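Thread: Papers slumping in a slotted plastic file basket
Board: Home Office and Storage

ymontoya70
2018-06-29
I have one of those mint-green plastic file baskets with the slots down the sides and dividers standing up inside. It lives in the back left corner of a dark brown marble surface. Everything I deal with goes in it: printed pages, blue folders, a thick white binder, some old yellowed papers I should have scanned years ago. The binder stays put. The loose sheets lean out at the left end and I am tired of pushing them back.

I don't want a filing cabinet. There is no space for one and I would never open it. What do people do with the loose pages?

Yeison

treltstead_mike
How full is it? Mine started leaning once I got past one slot of loose paper. Folders are stiff enough to stand and printer paper isn't.

ymontoya70
Full. I went through one of the blue folders last night and it took me 20 minutes just to find a receipt. The other half of the problem is that I also use the same surface for colored wooden blocks. They're plain rectangles, and I lay them out in lines to work out shelf layouts before I buy anything.

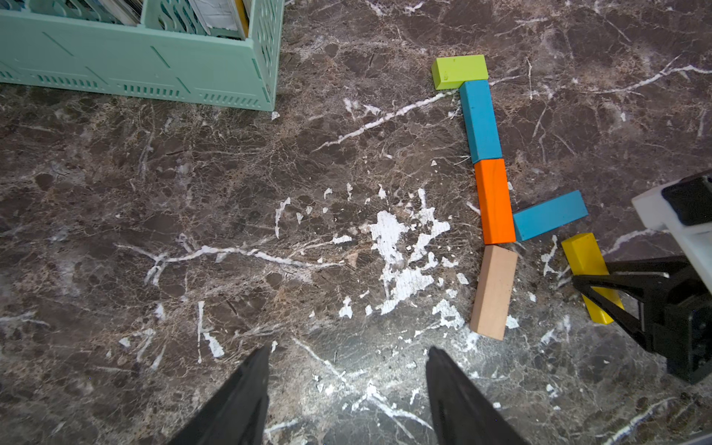 So whatever I do with the paper can't take up more room than the basket does now. I need the open part of the marble left open.

Lionel Nuttall
Put the loose pages in a folder. That is the whole answer. A page with no folder will bend over whatever you stand it in. I kept the records for a hardware store in Diltley and we never stood bare sheets on end.

sarantis_k
Disagree with Lionel. If you put everything in folders you stop seeing it. I keep loose sheets loose on purpose so I know they need doing. What I would change is the end. Swap the binder to the side where the paper is and let it work as a bookend.

Lionel Nuttall
A binder won't hold up a sheet that is already curled. And he says the basket is full, so moving things around in it gets him nothing. He has to take some out.

ymontoya70
I can try both. The dividers don't move on mine, so the binder only fits in a wide slot. There is an orange-edged folder behind the loose pages already and it isn't doing much. 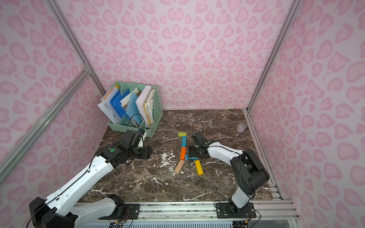
What I would do, in order

treltstead_mike
1. Take everything out of the basket.
2. Pull the old yellowed papers and put them in a box somewhere else. You don't need them within reach.
3. Put the binder back first.
4. Blue folders next, in the middle.
5. Loose pages go into one empty folder, open side up.
6. If it still leans, cut a piece of cardboard to the height of the slot and stand it behind the pages.

Step 2 got me most of the space back. I had 12 years of car insurance in mine.

sarantis_k
Fine, but write "to do" on that one folder in step 5 or it will sit there until next February.

ymontoya70
Did steps 1 to 4 today. I also bought a pack of Nandov folders, the cheap see-through kind, so I can still read the top page. That might settle the argument between you two.

Lionel Nuttall
See-through is all right. Don't put more than about 70 sheets in one or the bottom splits.

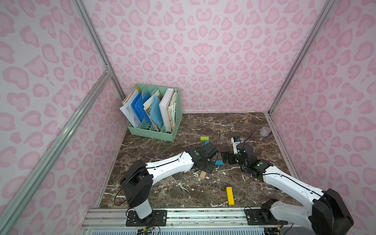

Is it worth putting a rubber mat under the basket on marble?

If it slides when you pull a folder out, get one. A square of shelf liner is enough, cut a little smaller than the base so you don't see it. A heavy basket may stay where it is without one.

sarantis_k
Shelf liner left a mark on my counter. I would use felt.

treltstead_mike
Felt slides more than bare plastic does. Lift the liner and wipe under it now and then.

ymontoya70
I'll leave it bare for now. The old papers are still on a chair waiting for a box.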